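# Does a tidy desk make you cleverer?

Grown-ups love telling children to tidy their desks. Some of them say you'll think better, work faster and maybe even get better marks. Should you believe them? Let's be a bit fussy about it.

A company called Bester sells a desk box and says it will "save you 500 minutes a year". Who timed that? The leaflet doesn't say. Be suspicious of a big round number with no story behind it.

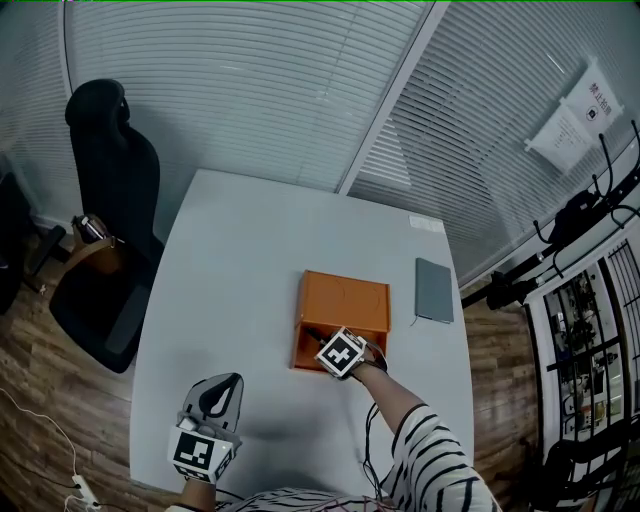 **So what is a desk box good for?**

It keeps small things in one place, so you know where to look for them. It can't do your spelling, and it can't stop you filling it with sweet wrappers.

Another firm, Jilline, says a box with an open front is better than one with a lid. That might be true. You can test it yourself: put a rubber in each kind, then see which one you can get it out of faster. Try it more than once, or you might just be lucky.
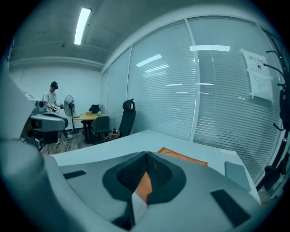
Then there's the question of how much should stay on top. Gurkon's advice is "nothing at all", which sounds silly to me, as a desk with nothing on it is only a shelf with legs. A few flat things hardly get in the way. A sheet of paper near the far edge of a white desk, for instance, still leaves plenty of room to write. Piles are more of a nuisance, mostly when the thing you need is at the bottom.

Does any of this make you cleverer? I haven't seen good proof. It might help you find your ruler.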